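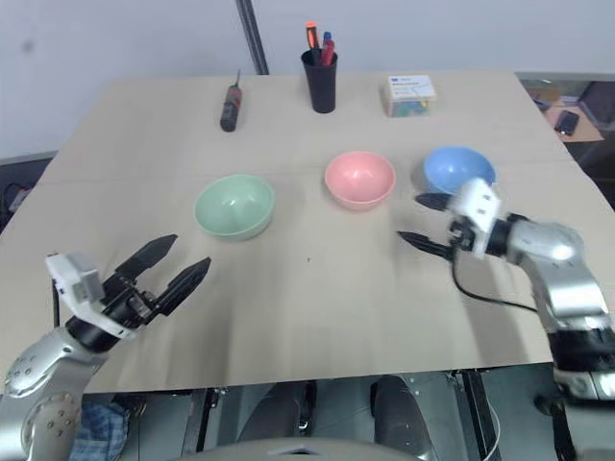

Translating a poet who is still alive is mostly a matter of waiting for email, according to Branislav Krajčí, and he has been waiting on Kanako Miyazaki's since last May. Her answers run long. A query about one preposition brought back four pages about her grandmother's house in Kamata, and he used two of the details in his notes and left the preposition as it was.

Apr 23, 2025
By Casimiro Aranda

The book they have been working on is called Kisonia, after a country Miyazaki made up as a girl and went on mapping into her forties. It has a coastline, a postal service and a national poem with most of its lines missing. The English edition comes out this spring from Edham, a small press that prints 300 copies of nearly everything it takes on. For Kisonia it is printing 1000.

The poems are short. Few of them fill a page, and several are set as forms to be completed: a customs slip, a change of address, a receipt for a parcel that was never sent. Miyazaki writes the forms in a flat official Japanese that has no close match in English. Krajčí's first drafts borrowed from American tax paperwork, and they came out funny in the wrong places. He went back to older postal manuals and found a stiffer, more polite tone. “The sender is asked to remember the weight,” one poem begins, and the line keeps its manners all the way to the end.

There is a middle section of longer poems, and these are harder going. “Ferry Timetable” runs to 6 pages and repeats its departures so often that I lost track of which island we were leaving. I read it three times – the third time aloud – and liked it best that way. The section might have been cut by a poem or two. “Second Lighthouse” does little that the first one hasn't done.

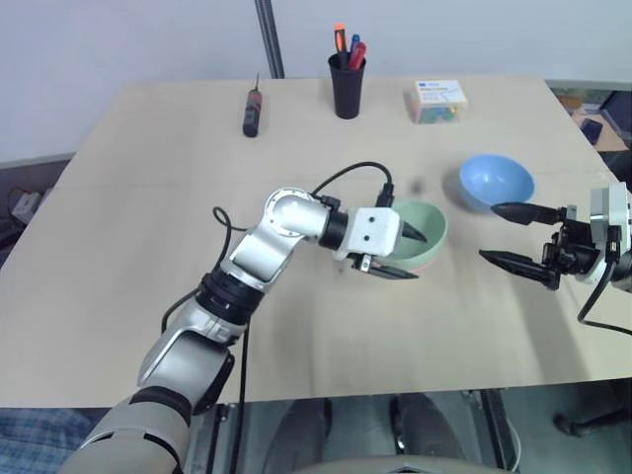 Does a reader need the map at the front of the book? It helps with the ferry poems, and the rest can be read without it.

The final section leaves the invented country for the real one. The mother who appears earlier as a border clerk is now in a hospital bed, asking for her glasses. Krajčí handles these poems plainly. He keeps the line breaks where Miyazaki put them, even when English grammar pulls the other way, and he leaves the word for the mother's quilt untranslated.

Aoi Tanabe's afterword is useful on the missing national poem, which Miyazaki has been adding to in small magazines since 2000. Two new lines appear here, on the last page, without a title. Jokov, the publisher of her earlier collection in English, let that book go out of print, and Edham plans to reissue it next year with the translation revised.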